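Ticket 2096
Site: Tanusdale, visitor room
Project: Etley hand-held grippers
Status: open, waiting on Urness

Reported: During the open day the right-hand gripper kept dropping out of the recording software while visitors were trying the shirt task. Left unit fine all day. Ojala logger on both, same version.

10:40 Restarted the logger. Right unit came back, then went again after 18 minutes.

11:15 Swapped the USB leads over. Fault stayed with the right unit, so the lead is ruled out.
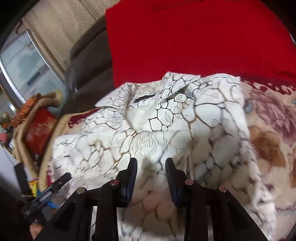 Patterned shirt on the floral blanket, collar open, gripper over the lower half.

11:50 Checked the log. Frame gap goes over 200 ms just before each dropout. Jaw readings carry on normally until then.
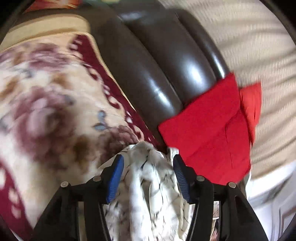
13:30 Moved the right unit to the powered hub and turned the preview off. One dropout in the next 70 minutes, which visitors could put up with. We told each group to wait for the beep before closing the jaws.

15:05 Packed up. Pads and pivots not touched.

To do: Urness to send a spare board. Please don't update the logger before it arrives. Full log is on the shared drive under the ticket number.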